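Draining Board

The Wire Rack, Reconsidered

By Ruoxi Long

A dish rack has one job, and most of the racks sold for small kitchens do it badly. The job is to hold wet items in a position where water leaves them by gravity and the remaining film evaporates. Plates do this without much help. They are flat, they stand on edge, and the water runs off in less time than it takes to wash the next one. Cups are harder. A cup is a vessel, which means it holds water whenever it is the right way up and holds humid air whenever it is upside down on a solid surface.

For this article I looked at how cups, tumblers and drinking glasses sit in a plain open-wire rack, the type with no tray, no cutlery box and no molded cup pegs. I have used one at home for 16 years. My interest was in loading: what goes where, at what angle, and in what order.

Geometry

An open-wire rack has three working parts. The rim keeps things from sliding out sideways. The floor is a grid, and the spacing of that grid decides how small an object the rack can carry. The dividers are short uprights or bent wires, set in rows, and they are there for plates.

Dividers are a nuisance for cups. A tumbler set mouth down across a row of them will rest on two or three points and lean. People tend to correct this by pushing the cup to one end of the rack where the floor is flat, and after the third cup the flat part is gone. The rest get leaned against whatever is already in there.

A lean is acceptable. Some lean is in fact an advantage, as it lifts one side of the rim and lets air in. The trouble starts when the tilt is past horizontal and the base ends up lower than the mouth. The cup then collects drips from its neighbors and keeps them. My working rule is that the base should always be the highest part of the cup. It can point in any direction across the rack.

Spacing matters more than most people allow for. Two tumblers touching along their sides hold a line of water between them for as long as they touch. A finger's width is enough to prevent it. In a narrow rack this limits a single row to fewer cups than will physically fit, and it is better to run a second load than to nest them. Nested wet cups develop a seal. Anyone who has tried to separate two stuck tumblers over a tile floor will know the procedure from there.

Plastic

Plastic tumblers dry slowly. The material is light and takes up little heat from the wash water, so there is less warmth available to drive off the film afterward. Water also beads on it, and beads sit longer than a sheet of water would. A set washed at 49 degrees Celsius still had beads on the inside walls when I checked it after 35 minutes, at normal room temperature with the window shut. The drinking glass washed alongside was down to a single drop at the rim.

The low weight has a second effect. A plastic tumbler will not stay where it is put if it is knocked by the next item in. It needs a wire on at least two sides. For this reason I load plastic first, at the far end of the rack, and work toward myself. Reaching over cups that are already placed is how most of them get tipped.

Taper should be considered as well. Nearly all stacking tumblers are wider at the rim than at the base. Set mouth down, they are stable. Set on their sides, they roll in an arc around the base, and on a bare table the arc can be wider than the space available. If cups have to wait outside the rack, stand them up.

Clear glasses and ribbed sides

Clear drinkware shows every fault in the process. Mineral spots that would pass unnoticed on a matte pink cup are obvious on a clear one. Faceted or ribbed sides are worse in one respect and better in another. Water sits in the grooves and dries there, leaving faint vertical lines. The same grooves break up the light, so the lines are difficult to see from across a room. A molded pattern on the underside collects water when the piece is upside down, and it needs a wipe with a cloth before the piece goes on a shelf.

I load clear pieces last and remove them first. They should not share a row with anything heavy.

The surface underneath

With no tray, an open-wire rack drips onto whatever it stands on. On a steel drainer this is of no consequence. On a table it means a folded towel, or a habit of shaking each cup over the sink before it is placed. A laminate top tolerates a few drips if they are wiped up the same hour. Oiled wood does not, and will show a grid of pale marks matching the rack's feet.

Makers have various answers to this. The Irura rack ships with a sloped mat. Hestico sells a tray separately and has made its rack slightly shorter to suit it. The Huenchumán, made by a small workshop, has none and leaves the matter to the owner. Drumness makes a folding model with 2 support bars, which raises the floor high enough for a towel to be changed without unloading. I prefer the folding model on a table and the plain one anywhere near a sink.

Order of work

Clear the surface around the rack before starting. Set the cups waiting to be loaded on both sides of it, so that neither hand has to cross. Load the plastic from the far end, base highest, with a gap between pieces. Follow with the clear glasses. Leave the dividers free for plates if there are plates to come; if there are none, use the dividers as stops and let the cups lean on them.

Unload in the opposite order. Check the inside of each cup by tilting the mouth toward a light, where any remaining film will show. Return those that fail to the rack and put the rest away upright, unstacked, until the following day. 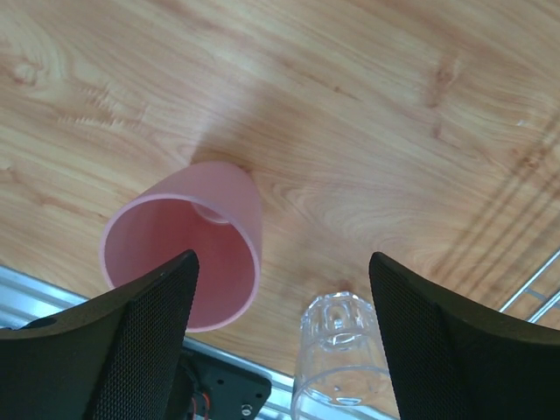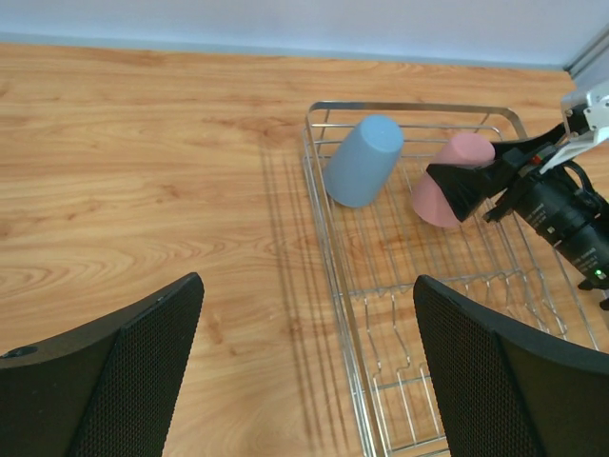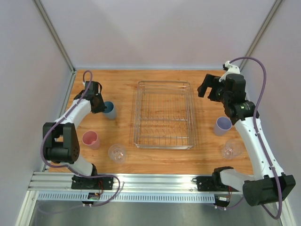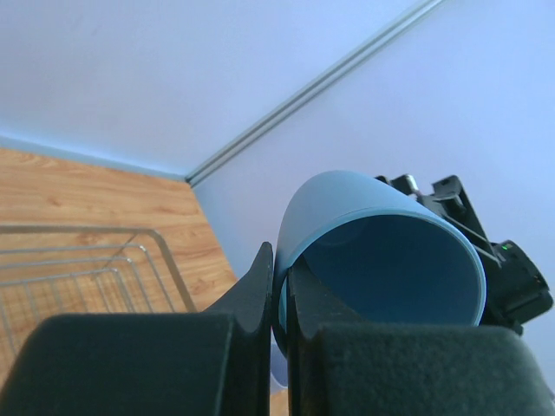
Cups on a wood-grain table. The wire rack is in the second and third pictures, empty in the third.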